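Notes from the open day at the Villanueva dye house, Claltthorpe

I went on Monday with the morning group, which had 16 people in it. The bus from the station stops at the wrong side of the river, so please leave the train early enough to walk over the bridge. At the gate they gave us paper covers for the shoes and a sheet with the plan of the building.
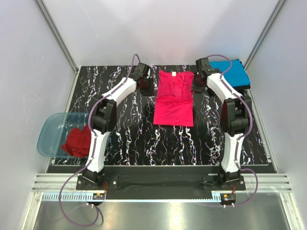
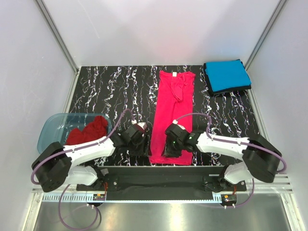
The dye house stands in three long buildings of brick, and the visit follows the same way the cloth follows, from the raw store to the drying hall. Our guide was Vaughan Kingi, who has worked there for many years in the color kitchen. He began with red, and he told us it is the color with the most complaints. The word "red" on an order is almost useless for him. A customer can mean a dark red like wine, or an orange red, or a bright red which already goes to pink, like the shirt in both pictures above. For this last kind he showed us five small cards, and I could see a difference only between the first and the last. He could tell them all apart from the other side of the table, and he put them in order without reading the numbers on the back.

## The color kitchen

It is a clean room and smaller than I expected. On the shelves stand tins with powder, and every tin has a label with a number. The recipe book has 1156 recipes for cotton only. There is a newer list on the computer, but the paper book is still on the desk and it is still used, mostly for old customers who want the same color as last time.

A small sample is dyed first, in a steel cup. It is rinsed, dried and pressed, and then it goes into a gray box with several lamps. Under the lamp for daylight our sample and the customer's sample looked the same to me. Under the lamp for shops, one of them became visibly more yellow. Mr. Kingi explained that this must be agreed with the customer before the big bath is started. I asked which lamp decides when the two do not agree. He answered that it is written in the contract, and if it is not written, it is a long telephone call.

## The wet hall

The wet hall is very loud and the floor is slippery in places. We had to stay behind a yellow line. The big vats are closed, so there is not much to see from the dyeing itself, only a little round window with dark water behind it. The bath for a strong red takes eight hours together with the washing. The washing is the longer part. Color that did not bind to the cotton has to come out, or it will come out later at home on the white towels.

A lady in our group wanted to know if vinegar or salt in the first wash helps to keep the color. The answer was that with this kind of dye it does not change anything. He recommended cool water, the shirt turned inside out, and for the first washes no light things together with it. I have used salt all my life and I am a little disappointed.

The used water goes to their own basin behind the building. We could look at it from a metal stair. It was brown and not red, which surprised the children.

## Drying and checking

In the last hall the cloth runs over a lighted table and two women look for stripes and spots. They mark each fault with a piece of thread at the edge. It is allowed to stand next to them, but please do not talk to them while the cloth is moving. Photographs are permitted in this hall and in the yard, and not in the color kitchen.

## Practical things

- The visit takes the whole morning. There is a break with coffee before the wet hall.
- The next open day is planned for May. One must put the name on the list at the gate or by telephone.
- Wear closed shoes. Two visitors with sandals had to wait in the office.
- The small shop sells remnants by weight. I bought a piece of dark green and a piece of Prurer jersey, which is knitted somewhere else and only dyed here.
- There are many stairs, and the elevator is only for goods.

The bus back leaves from the correct side of the river.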